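October 30, 2022

Sunday, and in the lab again. Told myself two hours, stayed till it was dark. Heating off in the building, kept my coat on.

Swapped the right gripper over first thing. Old one is the Ocampo, the new one is the Sodano they sent over from Istville on Thursday. Four bolts and a connector, should be ten minutes. Took most of an hour becuase the bolt pattern is turned a few degrees from what the drawing says and I had the cable coming out on the wrong side. Took it off, put it back on. Note for next time — mark the plate with a pen before taking anything apart.

Then the controller wouldn't see it. Baselari box, old firmware, wanted the gripper on id 2 and it ships as something else. Changed it, power cycle, fine. Lost my offsets though, had to zero the wrist again by eye. Didn't save the old values anywhere, stupid.

First impressions. The Sodano closes slower and quieter. Fingers have more give in them. On the Ocampo you hear a clack at the end of every close and you can feel it through the bench. Force reading on the new one is much less jumpy, at least on the plot. Opening width is a bit less, so the big mugs are out. I can live with that.

Did the easy things before lunch. Sponge, tape roll, the plastic cups. Both grippers manage those so it doesn't tell me much. Cups are slightly better on the Sodano, no dents. Lunch was crackers and the end of the cheese.

After lunch, knife and basket. The one I've been putting off. Thin handle, weight all out at the blade end, so anything weak in the grip shows up as the tip dropping.

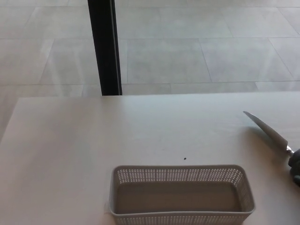 Does a softer finger hold a knife handle better than a hard one?
Softer is better for the first grab, worse once the arm starts moving. The pad spreads over the handle and forgives a bad approach, but then the blade end can swing, and the further out the weight sits the more it swings.

Which is more or less what the log says. Did 14 tries with each, same start pose, same speed. Sodano dropped it 2 times, Ocampo 8, nearly all of those at the pick. So on paper it's a walkover. But on the Sodano runs the tip wanders during the carry and the put-down is sloppy, whereas when the Ocampo does get it, it stays got. Tried turning the speed down for the last few and the wander mostly went. Tried more force as well, no real difference, just a warmer motor.

Want to try a strip of the thin rubber on the Ocampo fingers before I make up my mind. Might be the whole answer for the price of a bit of tape. Would be annoying after all the bolts.

Camera thoughts, quickly. Shiny blade still confuses the depth, get holes in it whenever the light is from the side. Colour is ok. Turned the side lamp off around three and it got better, so leave it off. The head camera sees the fingers late when the hand comes in from the right, so for the last bit of the approach it's working half blind. Wrist camera would fix it. There's no room for the cable on the Sodano bracket unless I print a new one. Add to list. The list is long.

Delay on the controller is still bothering me. Command goes out, tiny wait, then it moves. Same with both grippers so it's the box and not the hand. Wrote to Baselari support in January about this and got a pdf back that I already had.

Price. The Sodano is 3870 with the bracket, without the spare pads, and the pads will wear, I can see that already from one day. Need two if we do both arms. Not deciding that tonight.

Tomorrow — rubber strip, run the same set again, save the offsets FIRST. Then the spoon and the peeler if theres time. Also charge the pendant, it was beeping at me all afternoon.

Home by seven. Eggs on toast. Forgot to ring about the boiler again.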